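The linen press at the end of the hall

Ye-rin Koo folds towels the way her mother did, in half, in half again, then in thirds, and she does it on the bed. The bench in the laundry of her Wamside house is taken up by a drying rack and a box of pegs, and the bed is the only flat surface big enough for a full load.

"I've tried the kitchen table," she says. "There's always something sticky on it."

Wamside is a street of brick cottages built for mill families, and most of them still have the original linen press, a narrow cupboard at the end of the hall with slatted shelves and a door that swells in the humid months. Koo's is 740 millimetres wide. It holds the bedding and towels for a household of four, and until June it did not hold them well. Sheets were pushed in on top of each other and the door was kept shut with a loop of elastic.

Her neighbour Biljana Golob ran the housekeeping floor of a country hotel for most of her working life. She came over one morning to return a cake tin, saw the cupboard, and stayed until lunch.

Golob's first step was to take everything out. The two women put the lot on the bed and sorted it by who used it and how often. Anything that hadn't been on a bed or a rail since the previous winter went into a separate pile. A good part of that pile ended up at the animal shelter, which takes old towels in any colour as long as they have been washed.

The second step was measuring the shelves. Golob says most people fold first and then try to make the result fit, and end up with stacks that hang over the edge and slide. Koo's shelves are shallow, so her bath towels now finish as a rectangle a little longer than her forearm, with the folded edge facing out. The loose edges go to the back, where they don't catch when a towel is pulled from the middle of the stack.

Sheets are kept as sets. The flat sheet, the fitted sheet and one pillowcase are folded to the same size and slipped inside the second pillowcase. It is an old trick, and Koo had heard of it, but had never bothered. She says it has made the biggest difference on school nights, when a bed sometimes has to be changed in the dark.

Jong-dae Um, her husband, was less taken with the system. He does half the washing and had his own way of rolling towels, picked up in the army. They settled on folding for the bath towels and rolling for hand towels and face washers, which live in a wire basket on the bottom shelf.

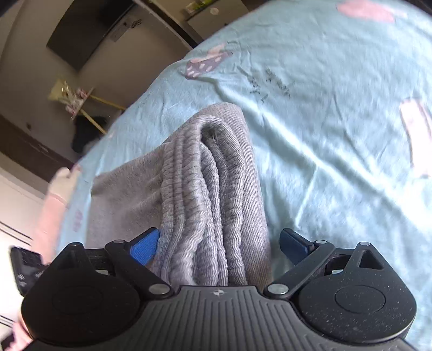 Thick things remain the difficulty. A flat cotton sheet will take any crease it is given, while a heavy knit or a looped towel pushes back and has usually opened up a little by the time it reaches the shelf. Golob's advice is to make fewer folds and make them on a firm surface, smoothing out the air with the side of the hand before each one. Grey ribbed fabric folded over several times, on a light blue bed sheet, makes a rounded peak at the top with a small gap between the layers, and a stack built from pieces like that will lean. She would undo it and go again with one fold less. On a narrow shelf she would also put the thickest pieces at the bottom and never build higher than a hand's width below the next slat.

Drying matters as well. Koo used to bring towels in off the line at dusk and put them straight away, and by autumn the cupboard smelled of it. Now they spend the night over the backs of the dining chairs. The elastic has gone from the door, and Um has planed the bottom edge so that it shuts in wet weather.

Golob still calls in now and then. On her last visit she opened the press without asking, moved one pile of pillowcases to the left, and closed it again.

"She was right, too," Koo says. "I'd put them under the blankets."

The blankets themselves are next. There are more than 30 years' worth of them on top of the wardrobe, several inherited and at least one that belongs to Koo's sister, who has promised to collect it.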